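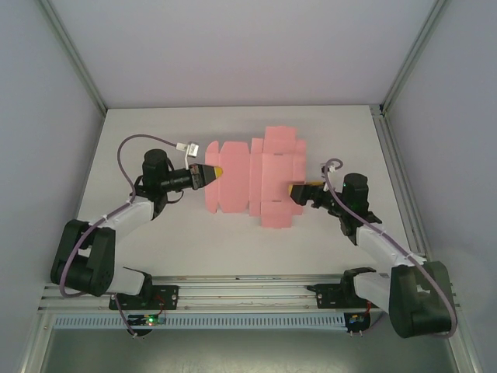 How far from the wall should the dehumidifier stand?
Leave 40 cm of clear space on the side with the air outlet and at least half that distance on the other sides.

Section 4. Setting Up the Bradel 80 Dehumidifier

4.1 Before you start

The unit must remain upright for two hours after delivery before it is connected to the power supply. If it was carried on its side or back, extend this period to 24 hours. Retain the carton and the inner supports until the warranty registration is complete.

Check that the following parts have been supplied:

Main unit
Water tank with float
Drain hose and hose clip
Air filter (fitted)
Warranty card

If a part is missing or damaged, do not operate the unit. Contact the Tronska service desk and quote the serial number printed on the rear label.

4.2 Choosing a position

1. Select a level, firm floor that can bear the weight of the unit with a full tank.
2. Close the windows and outside doors of the room to be dried.
3. Place the unit near the middle of the room where possible. In basements, choose a position away from the foot of the stairs.
4. Turn the unit so that the air outlet does not face curtains, bedding or stored paper.
5. Lock the two front casters.

CAUTION: Do not place the unit in a shower room, or within reach of a bathtub or sink.

4.3 Connecting the power supply

1. Confirm that the wall outlet is grounded and matches the voltage on the rear label.
2. Unwind the power cord fully.
3. Insert the plug. The standby light comes on.

CAUTION: Do not use an extension cord or a multiple-outlet adapter.

4.4 Using the water tank

1. Pull the tank forward with both hands.
2. Check that the float moves freely. Do not remove it.
3. Slide the tank back until it clicks.

The unit stops and the tank light flashes when the tank is full. Empty the tank and refit it. The compressor restarts after a delay of three minutes, which protects the motor and is not a fault.

4.5 Using the drain hose

1. Switch the unit off and remove the plug.
2. Unscrew the cap on the rear drain port and keep it in a safe place.
3. Push the hose onto the port and tighten the clip.
4. Lead the hose downhill to a floor drain. No part of the hose may be higher than the port.

NOTE: In unheated rooms, inspect the hose every day from January until the end of the frost period. Standing water in the hose may freeze.

4.6 Setting the humidity level

Press the HUMIDITY button until the display shows the level required. A setting of 54 percent is suitable for most living areas. Laundry rooms may be set lower while clothes are drying. The setting is kept in memory if the power fails.

For cleaning and filter replacement, refer to Section 5.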